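Rule Six

Stamatia had the rule sheet taped to the cell door. Laminated. Coffee ring on it anyway.

Six rules. Wajid had read them on Tuesday, first day, standing up, somebody shouting his name. Now he was reading them again, with the arm stopped and the line backed up behind it all the way to Dawber's old desk.

"Which one," she said.

"Which what?"

"Which one says you can go in there with it paused."

He looked. Didn't need to. Paused isn't stopped, rule two. Stopped isn't locked, rule three. His padlock was still in his pocket, the key too, warm from his leg.

"I didn't go in," he said.

"Your sleeve did."

Fair. He had reached. The film had come loose on the teal one and it was right there, a hand's width past the guard, and the truck for Tarnbridge left in 30 minutes. Anybody would of reached. Periklis reached all the time, back when the guard was a piece of yellow chain and a sign.

"Periklis reached all the time," he said, and wished he hadn't.

Stamatia turned the monitor so they could both see the wrist view. Still live. The arm didn't know it was in trouble.
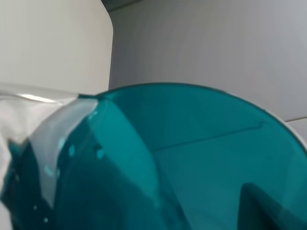 "Pick 1247," she said. "What does it do if I hit resume?"

"Closes."

"On what?"

"On whatever's there."

She let that sit. Somewhere behind them Rafail was on the phone to Cargate, saying no, no, soon, saying it in the voice he used for his mother.

Wajid got the padlock out. Turned the isolator, hung the lock, pulled on it twice. Tried the start button like the sheet said - nothing. Wrote his name on the tag. The pen skipped so he wrote it agian, harder.

"Now," said Stamatia.

He went in. Smelled like plastic and warm grease. He smoothed the film down, it took 3 seconds, maybe less. Came out, shut the gate, took his lock off. His own lock, his own hand. Rule five.

"What's six?" he asked. The coffee ring had it.

"Write down the near ones."

"It wasn't a near one. It was a sleeve."

She gave him the book. Green cover, string on the pen. He flipped back to see how you were supposed to put it. Short, mostly. Sotiris, glove. Sotiris, glove again. Then one from July in small careful writing, P. Manolakis, and a line under it, and nothing else on the page.

He read it. Read it over. Rafail hung up and yelled that the truck would wait, ten minutes, not a second more.

Wajid clicked the pen and wrote sleeve.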